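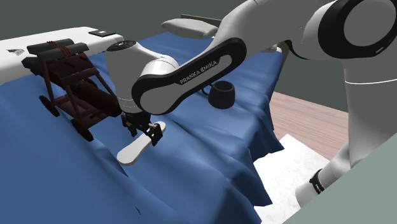 Graneo Fitted Sheet, Institutional Range

The Graneo fitted sheet is supplied to residential colleges, hostels and short-stay lodgings that launder their own bedding. It is cut from a plain-weave cotton and polyester blend and is intended for frequent machine washing at 60 degrees.

Sizes and colours
Single, king single and double. White, grey and blue. Colour is matched within a single order; repeat orders may vary slightly in shade.

Construction
Elastic is sewn around the full hem. Corners are double stitched, and a woven size label is attached at the foot end. The sheet fits mattresses up to 35 centimetres deep.

Care
Wash before first use. Do not use chlorine bleach on coloured sheets. Tumble dry on a low setting and remove promptly to limit creasing. Ironing is optional.

Ordering
Sheets are packed in bundles of 4. Orders of over 500 sheets are dispatched from the Atstead warehouse in 3 consignments unless the purchaser requests otherwise. Standard delivery is 17 business days from receipt of a signed purchase order. Unopened bundles may be returned for credit; freight is payable by the purchaser.

Matching pillowcases are listed under Skoltora. Fabric swatches and account applications are handled by Hülya Kırmızıgül, Institutional Sales.

Page last revised 2021-10-11.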